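Terneo (Sortierarm)

Terneo ist der Name eines Eigenbauprojekts, bei dem ein Roboterarm mit Parallelgreifer farbige Würfel in Becher einsortiert. Es entsteht seit Juni in der Gemeinschaftswerkstatt Clarnance und geht auf eine Idee von Marijke Boersma zurück, die eigentlich nur ein kleines Programm für ihren Kurs suchte und dann – wie das in Werkstätten so geht – nicht mehr davon loskam.

Aufbau und Kosten

Für Halterungen, Kabel und Kleinteile gab die Gruppe bislang 820 Euro aus, die Arme selbst nicht mitgerechnet. Die Steuerung schrieb Dionysis Pappas, und zwar in inzwischen 43 Fassungen, von denen er die meisten liebevoll aufbewahrt hat. Gegriffen wird stets von oben, mit senkrecht nach unten zeigenden Fingern.

Übungsablauf

Geübt wird mit roten und blauen Würfeln sowie je einem Becher in beiden Farben. Ein Durchgang dauert höchstens 52 Sekunden, danach bricht das Programm ab und der Arm fährt gemächlich in seine Ausgangslage zurück.
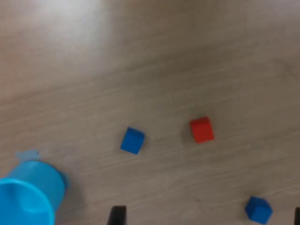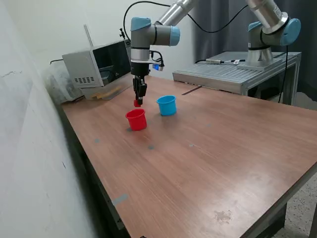
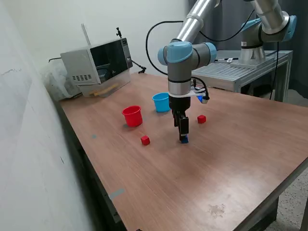 Rote und blaue Teile beim Üben mit dem Greifer

Lies Postma wandte auf der Diskussionsseite ein, der Abschnitt über die Steuerung sei doch recht knapp geraten, und bat darum, wenigstens die Greifkraft und die Kalibrierung noch nachzutragen.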